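About Estier

Estier prepares and packs vegetables for canteens, hospitals and ready-meal kitchens. We work from a single site at Stoststead, with 80 people on the payroll across two shifts. Most of what leaves the building is cut brassicas, roots and salad items, packed to the customer's weight and tray layout.

How the work is organised

The site has 3 packing lines. Lines one and two are staffed along their full length. Line three has been partly automated, and it is the line we are asked about most often by customers and by people applying for jobs.

On line three, incoming produce is washed, trimmed and graded by hand. Placing the graded pieces into trays is done by robotic arms fitted with two-finger grippers. The control software is called Wasska and is maintained by our own engineering group under Santosh Pathak. Each arm has a fixed work area and stops when the guard door is opened. Restarting needs a key and a second person at the panel.

Gripping soft or irregular produce is the difficult part. A carton has flat sides and a known width. A floret has neither, and too much force bruises it. Every new item is therefore set up in simulation before an arm on the floor is allowed to handle it. The operators on line three take part in this, and they can reject a grip before it reaches the line.
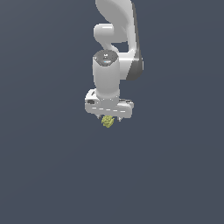

Llinos Pritchard holds that simulation settles only half the question, and that a grip should not be signed off until it has been run on produce from the end of a delivery as well as the start. Her objection was accepted. The release procedure now includes a run on older stock, and the shift operator signs the sheet alongside the engineer.

What has changed for staff

Before line three was converted, 11 people per shift placed pieces into trays. The work was repetitive, carried out standing, and accounted for most of the wrist and shoulder complaints in our accident book. Those posts no longer exist in that form. The people in them moved to grading, line operation, cleaning and inspection, or to lines one and two. No one was made redundant as part of the conversion. Agency hours at peak periods have gone down, and we do not expect them to return to the earlier level.

Line operators are paid one grade above packers. Training takes place in paid hours and covers safe entry to the guarded area, clearing a dropped item, changing gripper fingers, reading the fault log and rejecting a grip. Operators are not expected to write software. Two of them have since moved into the engineering group at their own request.

Some tasks have become heavier. Graders on line three work to the pace of the arms, and the first settings were too fast. The pace is now set by the shift lead within an upper limit agreed with staff representatives. Graders rotate to another station after each break. Fault alarms were also too frequent at first and have been divided into those that stop the line and those that are only logged.

Output from line three is 2,000 trays per shift when running a single product. Mixed runs are slower on account of the changeover.

Who to contact

Bernadette Noonan, site manager
Santosh Pathak, engineering and Wasska
Aled Prosser, training and recruitment
Ingegerd Backlund, quality and customer audits

Customers may visit line three by arrangement with Ingegerd Backlund. Visitors stay outside the guarding and must wear the coat, hat and shoes issued at reception. Applicants for operator posts are shown the line before interview.

Page last revised December 28, 2020.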